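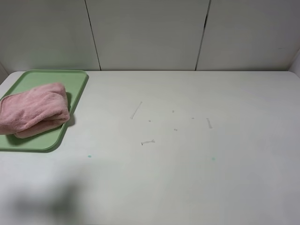 Čestmír Lukáč wendet gleich zu Beginn ein, die Zelle sei zu selten gereinigt worden; einmal pro Woche reiche bei Frottee nicht aus.

Protokoll Zellenrunde Vamska, Fri 28 July
Anwesend: Wilczyńska (Leitung), Lukáč, Dudek, Ma (Protokoll)
Entschuldigt: Thakur

1. Reinigung
Der Einwand wird angenommen. Die Tischplatte wird künftig vor jeder Schicht abgesaugt und danach feucht abgewischt — ohne Lösungsmittel. Fusseln und Fadenreste auf der hellen Platte stören die Konturerkennung beim Falten.

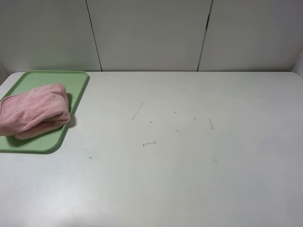
Die farbigen Punkte auf der Platte lassen sich mit Wasser nicht entfernen. Dudek probiert Isopropanol an einer Ecke aus und meldet das Ergebnis an Wilczyńska. Bis dahin bleiben die Punkte in der Erkennung maskiert.

2. Greifer und Kabel
Zählerstand der Zelle: 1.018 Faltzyklen, davon rund 301 seit dem letzten Wechsel der Fingerpolster. Lukáč prüft die Polster beider Greifer auf Abrieb und zieht die Schrauben an den Unterarmen nach. Die Kabelschlaufen über den Armen brauchen genug Spiel für den vollen Schwenk. Ersatzpolster liefert Vilent, Bestellung durch Ma.
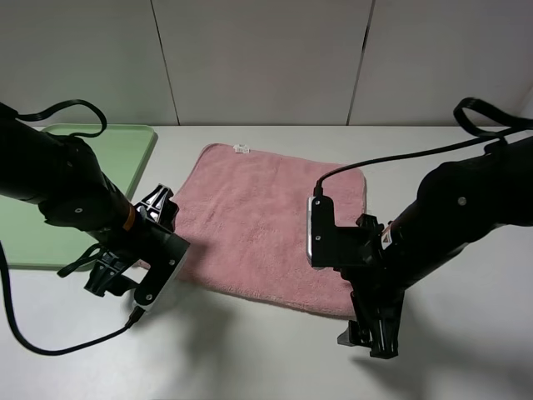 3. Lage von Ablage und Handtuch
Das grüne Tablett bleibt links. Es rutscht nach Angaben von Dudek beim Ablegen, deshalb kommen zwei Klebepads darunter. Anschließend wird die Ablageposition neu eingelernt, zuerst mit halber Geschwindigkeit. 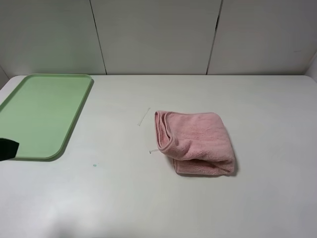

Handtücher mit losen Fäden werden vor dem Einlegen aussortiert. Ma ergänzt das in der Arbeitsanweisung. Offen bleibt, ob die Etiketten beim Greifen Probleme machen — Thakur soll dazu die Protokolldateien seit January auswerten.

4. Termine
Polsterprüfung und Einlernen in der kommenden Woche, Freigabe durch Wilczyńska.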